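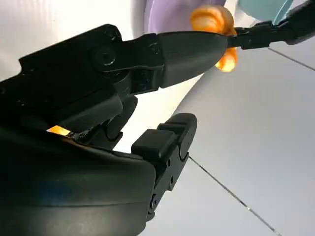 # Jorkari Roadside Warning Beacon

The Jorkari is a battery-powered warning light for crews who work at the side of a road after a crash, a breakdown or a spill. It sits on the pavement or the shoulder and tells drivers to slow down and move over. Police departments, fire companies, tow operators and county road crews use it in place of flares.

It gives off no smoke and no open flame, so it can be set down near leaking fuel at the distance your own procedures allow. It can be picked up and moved as the closure changes.

## What it does

- Flashes amber, red, or amber and red together
- Visible at 900 feet in clear conditions at night
- Runs 18 hours on a full charge in slow flash
- Links with the other beacons in the set so they flash in order, first to last
- Floats lens side up if it ends up in a ditch or a flooded lane

Run time in fast flash is shorter, and cold weather shortens it further. If your trucks sit outside all winter, keep the case plugged into vehicle power between calls.

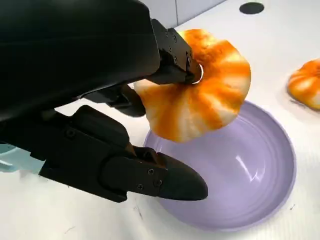 *Black gripper with an orange-and-white object held at the upper finger.*

## Setting out a line

Put the first beacon farthest from the scene, on the side traffic is coming from. Work back toward the vehicles. Each beacon picks up its place in the line from the order in which it is switched on, so switch each one on as you set it down, before you walk to the next.

If a beacon gets hit or stops working, the rest close the gap and keep flashing in order. You don't need to reset them. A replacement switched on later joins at the end of the sequence — to put it back in the middle, turn the whole line off and on again in the order you want.

Spacing depends on the speed limit and the rules in your state. The card inside the lid has blank lines for writing in your own distances.

The beacon does not replace cones, signs or a lane closure where those are required. It also does not replace a high-visibility vest.

## Sets and cases

The Jorkari is sold in two sets.

**Patrol set.** 3 beacons in a soft bag with a shoulder strap. Fits behind the seat of most pickups. Charges from a vehicle outlet, with a wall cord sold separately.

**Crash response set.** 10 beacons in a hard charging case. Beacons go in either way up and start charging when the lid is closed. Vehicle and wall cords are included.

Beacons from both sets work together. If two agencies arrive at the same scene with their own sets, press and hold the link button on any one beacon to join the lines.

## Mounting options

The **Tiditz magnet base** snaps onto the bottom of the beacon and holds it to a steel door, tailgate or guardrail. Don't drive with it attached.

The **Lambrechts cone collar** drops over the top of a standard traffic cone and raises the light above low grass or snow. It adds no weight to the base of the cone, so use a weighted cone in wind.

Both accessories fit every Jorkari beacon, including the older ones with the square switch.

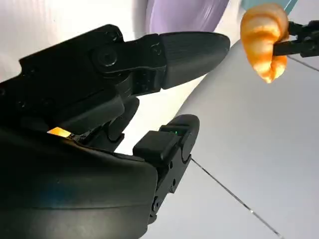 ## Care

Rinse road salt and mud off the lens and the charging contacts with plain water. Dry the contacts before closing the case. Solvents and brake cleaner will cloud the lens.

Check the line once a month by switching on every beacon and letting it run through one full sequence. A beacon that blinks twice and goes dark needs a new battery. Batteries can be changed with a screwdriver and are available from us — please don't put the old ones in the trash.

## Ordering

Plunbridge sells direct to public agencies and to towing and recovery companies. Purchase orders are accepted. Orders in before noon ship the same day when the set is in stock; hard cases are back in stock in April.

Beacons run over on the job are replaced at the parts price. Send back what is left of the unit, with the serial number plate if you can find it.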